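Print this thread | E-mail to a friend
Last updated: 09/08/2023
Shares: 7

Lurent comeback – is "Gellano" really the title track??

ivovgirl_simin
ok so the tracklist leaked last night and went official this morning and I need people to talk to. Lurent's mini album, five songs, title track is Gellano. Produced by Ivov again. Feature on track four from Oei of all people. I have listened to the highlight medley way too many times and I still don't know what to think

the medley clip for Gellano is like ten seconds of bass and one whispered line. that's it. what am I supposed to do with that

senan_c
The whispered line is the hook. Calling it now. Ivov did the exact same thing on the May single, teased the quiet part and then the actual chorus was enormous.

ivovgirl_simin
the May single chorus was not enormous, it was two words and a siren

senan_c
Two words and a siren can be enormous.

tkatayama
Track two should of been the title. Track two has a melody. I don't get why every group now has to lead with the one with no melody and then the nice song gets performed once on a radio show and vanishes.

senan_c
Because the one with no melody gets the dance challenge. Not saying I like it

tkatayama
We did fine before dance challenges. The debut had a proper bridge. With a key change!

elaheh.azimi
Can we wait until the song is out before declaring it has no melody? It's a ten second clip. I've been in this fandom since the pre-debut covers and this happens every single time – everybody hates the teaser, then the song drops, then everybody pretends they always loved it.

Also on the Oei feature, I'm thrilled. Oei's verse in the medley is the best eight bars on there and I won't be argued with. The voice sits so low against the synth. If you haven't heard the solo stuff go listen, start with the slow ones.

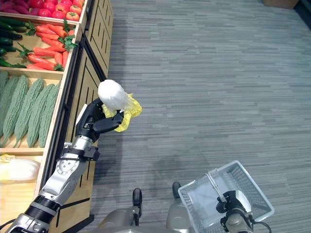 Bahman Dehghan: don't think Oei was the right pick tbh. Great rapper, wrong song. Track four is a summer track and then suddenly this very serious verse comes in like the weather changed. Felt pasted on to me.

elaheh.azimi
That contrast is what I like about it though? If they'd gotten a cheery rapper it would be wallpaper.

Bahman Dehghan
wallpaper is fine for a track four. not everthing has to be a moment

ivovgirl_simin
bahman you said the same about the last feature and then it was your most played song of the year, I saw the screenshot

Bahman Dehghan
That's private family information

ivovgirl_simin
you posted it

senan_c
Has anybody got the release time straight? The label post says 6 pm, the store page says noon, the fan account says midnight. I have work.

tkatayama
6 pm Korea time for the video. Noon is when the store opens the second preorder. Don't know where midnight came from.

senan_c
Ok thanks. So morning for me. Lunch break at best.

tkatayama
Second preorder is the one with the signed insert btw. Only 700 of those. Last time they were gone before the page even loaded for me, just a spinning circle and then sold out. Not bothering this time, I'll get the plain one.

elaheh.azimi
The 700 is split between two stores, read the notice. So if one is dead try the other.

tkatayama
Notice says "across all official channels". I read that as one pool.

elaheh.azimi
It was two pools last time. One sold out right away and the other still had stock when I finished checking out.

tkatayama
Last time was a different distributor.

elaheh.azimi
Fair, didn't know that. Try both anyway.

ivovgirl_simin
photobook version or the digipack?? I can do one. photobook is prettier, digipack has the lyric poster, and the lyric poster matters to me because the official translations are always late and then I'm singing nonsense for a week

senan_c
Digipack. Cheaper shipping, doesn't arrive with crushed corners.

Bahman Dehghan
photobook. the digipack discs rattle around, mine came scratched. also she will "borrow" mine whichever one I get so really I am choosing for both of us

ivovgirl_simin
he's getting the photobook then. digipack for me. solved

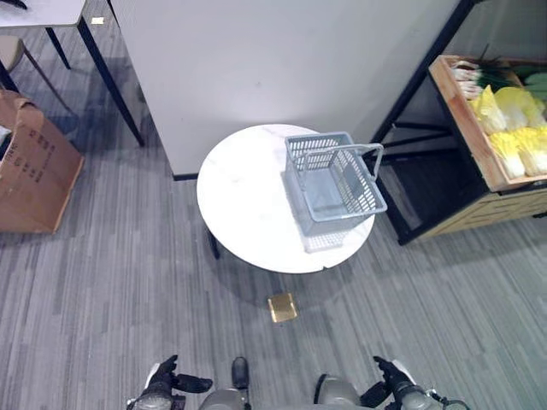

and ok back to the music, what I wanted to ask in the first place before we all got into shipping: does the Gellano bass sound like the intro from the showcase to anyone else? the bit they walked out to, before the first song. I swear it's the same line but slowed down. I went back to my recording and played them one after the other and it's either the same thing or I have listened so much my brain is making it up

senan_c
Just tried it. It's close. Not the same key I think.

tkatayama
Not the same. The showcase one goes up at the end, this one stays flat. Similar sound because it's the same producer using the same synth he always uses.

ivovgirl_simin
he doesn't ALWAYS use it

tkatayama
Name one Ivov track without it.

ivovgirl_simin
the ballad

tkatayama
The ballad has it in the second chorus. Quiet, left side.

ivovgirl_simin
...I hate that you're right. I can hear it now and I can't un-hear it

elaheh.azimi
I think Simin might be onto something even if the notes don't match. They did this with the debut too, the walk-out music had bits of the B-side in it and it was months before anyone noticed. They like hiding things.

Bahman Dehghan
or a producer had a bass line lying around and used it twice

elaheh.azimi
You're no fun today.

Bahman Dehghan
I was up at 4 for the medley, this is all the fun there is

senan_c
What does everybody make of the line distribution from the medley? I know, I know. But the youngest has basically the whole of track three and then I can't find her anywhere else.

elaheh.azimi
Please not line distribution. It's a medley. It is five clips.

senan_c
Just asking.

tkatayama
It's a legit question. She had the least on the last one and people said wait for the full album then too. And the full album came and she had the least.

elaheh.azimi
She also had a throat thing at the time, they said so at the fan event. I'd rather she rests than gets pushed for an even pie chart.

tkatayama
They said so after people complained. Anyway. I'll count when it's out and post it, people can be mad at me then.

senan_c
Please do, the last chart was useful.

ivovgirl_simin
ok mood change. who is doing the streaming party. the server had nearly 4,000 people in it for the last one and it crashed and I sat there listening alone like a loser

senan_c
I'm in if it's on the lunch break. No voice chat, I'll be at my desk.

Bahman Dehghan
same account limits as before? I got kicked for having two tabs open

elaheh.azimi
One tab, volume up, don't loop the same song, put something else in between. The guide from May is still pinned and it's still right. Somebody is going to post that muting it is fine and it's not, the guide says not.

tkatayama
Muting the tab versus muting the player are different things. The guide mixes them up.

elaheh.azimi
Then just don't mute either one?

tkatayama
I have neighbors.

elaheh.azimi
Headphones!

senan_c
3 hours till the second teaser by the way. Photo teaser only according to the schedule, but the schedule image has a little wave shape under that date and none of the other photo dates have one. So maybe audio.

ivovgirl_simin
WHAT wave shape

senan_c
Bottom row, second from left. Zoom in.

ivovgirl_simin
oh my god there's a wave shape

Bahman Dehghan
it's a smudge. it's the logo background showing through

ivovgirl_simin
it is a WAVE bahman
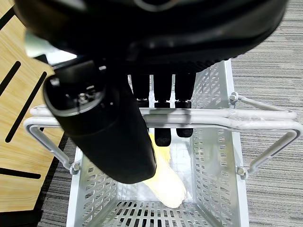 Attached by ivovgirl_simin

tkatayama
Leaning toward smudge. But track five has "tide" in the title in the Korean version so I'm not ruling it out. If it's track five audio I'll be happy, that was the only other clip with real singing in it.

elaheh.azimi
Track five is the one I keep going back to. The harmony at the end where it drops to just the two of them. If the full version has more of that I don't care what the title track does.

senan_c
You told us to wait for the full song an hour ago.

elaheh.azimi
For complaining. Praise is allowed early.

Bahman Dehghan
convenient

tkatayama
Anyone know if they're doing music shows in week one? Schedule only lists the one and it's prerecorded I think.

senan_c
Only the one listed. The other two are usually added late. Last time we found out from an audience sign-up notice the night before.

ivovgirl_simin
I just want a live version with the band. one. thats all I ask. the last encore stage with real drums is still the best thing they've done and the song isn't even on streaming in that version

tkatayama
Agreed on that for once. Drums fixed that song.

Bahman Dehghan
ok going back to sleep till the teaser, someone tag me if it's a wave

ivovgirl_simin
it's going to be a wave. will tag you in capitals

Comments: 83
Print this thread | E-mail to a friend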